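Prulau ハンドグリッパー セットアップガイド
4章　トレイを使った動作確認

本章では、Prulau 本体の取り付けと初期設定（3章）が済んだ状態から、食器トレイを使って把持動作を確認する手順を説明します。所要時間は14分です。

1. トレイを平らな台に置きます。
2. 左右の指を開き、トレイの底面の上まで下ろします。パッドが底面に触れる手前で止めてください。

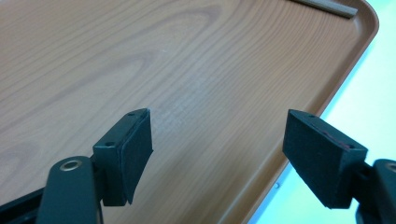

3. レバーをゆっくり握り、左右のパッドの面が同時に合うことを確認します。片側が先に当たる場合は、3章の手順12に戻って調整します。
4. 指を開いた位置に戻し、表示部の開度が247になっていることを確認します。

注記：光沢のあるトレイでは照明が反射し、位置の読み取りが不安定になることがあります。照明の向きを変えてから、手順2をやり直してください。

5. 箸と器を加え、同じ動作を繰り返します。

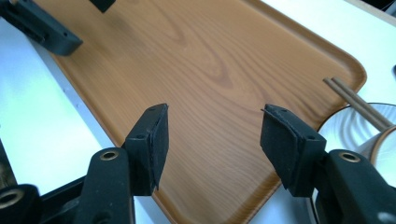

図4-2　木目柄のトレイ、箸、白い器と、開いた状態の指

注意：パッドの端がめくれてきたら使用を中止し、交換用パッド（品番1165）を貼り直してください。可動部に指を入れないでください。

両手で操作する場合は、2台目も同じ手順で確認します。

お問い合わせ：Jerance サポート窓口　© Jerance　ページの先頭へ戻る
当サイトではCookieを使用しています。［同意する］［設定］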